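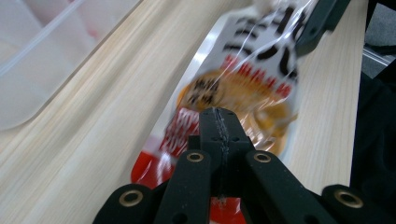
The first thing Yolanda Benavides does every morning, before coffee, is squeeze something. She looks after the hand-held grippers at Trider, where people use them to pick up groceries and household stuff all day long so that a robot arm can learn from the recordings, and she is very particular about what gets squeezed. A bag of rice crackers is her favorite. The plastic is slick and crinkly, the crackers inside don't forgive much, and if the jaws don't meet the bag evenly she can feel it in the handle. "I go through a lot of crackers," she told me. "I also eat a lot of crackers."

I'd asked to spend a morning with her because I'd read plenty about the clever end of this business and almost nothing about the person with the screwdriver. We sat at her bench, which is pale wood and more scratched than she'd like, and she had a gripper in pieces before I'd found my pen.

"Okay, so everybody thinks it's the camera that goes," she said. "The camera's fine! It's the fingers. It's always the fingers."

The fingers on hers are black printed plastic, and they're meant to give a little when they close on something. That bending is what wears them out. She showed me one she'd pulled off the day before (I honestly couldn't see anything wrong with it) and then bent it next to a fresh one, and sure enough the old one folded early, right near the base. She swaps a pair at 1,000 squeezes if they've been on boxes and cans, sooner if someone's been doing jars. Her record is a pair that made it to 3,370. She keeps those in a drawer.

"They were terrible by the end," she said. "But I got attached."

Then there are the brass grommets, which I had taken for decoration. They line the holes where the pins go through, and before they had them the pins chewed up the plastic and everything got sloppy. Yolanda presses them in herself with a little arbor press from Zonden, warm, and checks each one with a pin held between two fingers. "It should turn like a good door," she said. I asked what a bad door was like and she handed me one. It was gritty. I gave it back.

Setting up a rebuilt gripper takes her 5 minutes if nothing argues with her. She closes the jaws on a strip of paper and pulls; the paper should drag the same on the left as on the right. Next she zeros the opening in Plania, the program they use for logging, with the jaws shut and then with the jaws all the way out. After that comes the bag test. She picks it up at the middle, then by a corner, and gives it a shake.

"People skip the corner," she said. "Don't skip the corner. The middle's easy, anything will hold the middle."

I wondered how she got into this, and the answer was sewing machines. She fixed them for years at her aunt's shop, and she still talks about grippers in terms of tension and feed. Tamsin Boateng, who runs the recording sessions down the hall, stuck her head in while we were on the subject and asked if number 2 was ready yet. It wasn't. It had come back with a squeak.

"A squeak is a pin," Yolanda said after she'd gone, already reaching for the dry lube. "A click is a finger. A crunch is, well, lunch."

I asked about oil, because I'm the kind of person who puts oil on things. She winced. Oil creeps onto the pads, she said, and from the pads onto whatever you're holding, and then you've got an afternoon of recordings where everything slides. She wipes the pads with alcohol on a lint-free cloth and lets them air dry. She learned that one in her first January on the job, when a whole batch had to be done over.

Before I left she let me do a bag test on the squeaky one, which had stopped squeaking. I got the middle. I dropped it on the corner. She said that was me and logged the gripper as good.

Trider > People > At the Bench

5 min read

2 comments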